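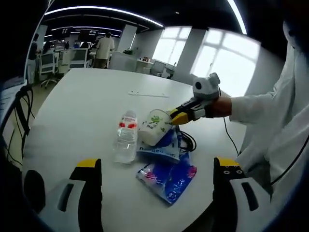
How many people fit around the Pustel?

Four people fit comfortably with laptops or dinner plates, and five will manage for a coffee and a chat. Six is doable if everybody likes each other and no one is left-handed.

Pustel Round Table, white
Gornlow item 2174
In stock, ships flat in two cartons

We have sold a lot of tables at Gornlow and this is the one we keep taking home. The Pustel is a plain round table with a plain white top, and it suits just about any room where people sit down together: the break room, the kitchen nook, the corner of the office where meetings happen by accident. It's 1199 mm across, so it sits nicely in a small room, and there's no head of the table for anyone to fight over!

What we love most is how quickly it becomes the spot where things land. A water bottle, a paper cup, a couple of snack bags, a coil of cable that was supposed to go back in the drawer. All of that fits and you can still put a notebook down in front of you. Square tables the same width have more surface on paper, but on a round one the middle is an easy reach from every seat, and that's where the snacks should be anyway.

The white top

White is the colour people worry about, and it's also the colour we'd pick every time. It brightens up a dull room (our own lunch room has one small window, and the difference was huge) and it goes with whatever chairs you already have. Bright things look great on it. A blue snack bag or a bunch of grocery store tulips, it all pops.

You do see crumbs. You also see them in time to wipe them up. The one thing that tends to get lost on it is paper: a receipt or a strip of label backing can sit there all afternoon before you spot it. Run a hand over the table when you're clearing up.

The finish has a soft, low sheen. Under strong overhead lights you'll get a bit of glow off it, nothing that bothered us when reading or working.

The base

The Pustel comes on the Perron base, a single centre column with a wide round foot. No legs at the corners, so chairs tuck in wherever you want them and you can squeeze in an extra stool without somebody straddling a post. The foot has four levelling pads underneath. Turn them by hand before you stand the table up, then give it a gentle push from each side. If it rocks, back one pad out half a turn and try again.

We've had ours on old floorboards since February and have only had to touch the pads once.

Specifications

Shape: round
Top diameter: 1199 mm
Top colour: white
Base: Perron centre column
Seats: four to five
Weight, assembled: nearly 40 kg
Maximum load, evenly spread: 50 kg
Use: indoors only
Assembly: two people, one hex key (included)

Please note the load figure is for things placed on the table. It isn't meant for sitting or standing on, however tempting the lights above it may be.

Putting it together

Lay the top face down on a blanket or on the flattened carton. Set the column over the mounting plate, start all the bolts with your fingers, and only then go around with the hex key. Bolt the foot on last. Get a second person for the flip! It's an awkward shape to carry, and rolling it along on its edge will mark both the edge and your floor. Through a standard doorway it goes top first, on its side, with the base off. If you're moving house, take the base off again and save yourself the trouble.

Keep the hex key. There's a small clip for it on the underside of the mounting plate, which is easy to miss if you're in a hurry.

Cleaning and care

A damp cloth and a drop of dish soap will handle most of what a lunch hour throws at it. Dry it afterward and you won't get streaks. For marker or pen, try a little rubbing alcohol on a soft cloth, working from the outside of the mark toward the middle. Skip scouring pads and powders, they'll dull the finish and you can't bring it back. Hot pots need a trivet. Mugs and paper cups are fine straight on the top, but do mop up coffee the same day, and anything with beet or turmeric right away.

Chairs that go with it

Most people pair it with the Vullard stacking chair, and it's a lovely match. The Vullard has a rounded back that follows the line of the table, and four of them tuck in far enough that you can walk past without turning sideways. Any chair with a normal seat height will work. Armchairs are a closer fit, so measure to the top of the arms before you order.

Good to know

Can I buy the top by itself?
Tops and bases are both sold separately. The bolt pattern matches the Perron base only, so check first if you're planning to use a base of your own.

Is there a larger one?
Not in white at the moment. If you need to seat eight, two Pustels side by side make a friendlier lunch room than one long table, and you can pull them apart when you want quiet.

Does it come with a hole for cables?
The top is supplied solid. If you charge things at the table, run a cord up between two seats and coil up the slack so it doesn't catch on a sleeve.

What if it arrives damaged?
Take a picture of the carton and the mark, send both to the Gornlow service desk, and hang on to the packing. We replace tops and bases individually, so you won't have to send back the half that's fine.

Delivery is to the front door. Upstairs delivery can be added at checkout.

Page updated 2023-04-04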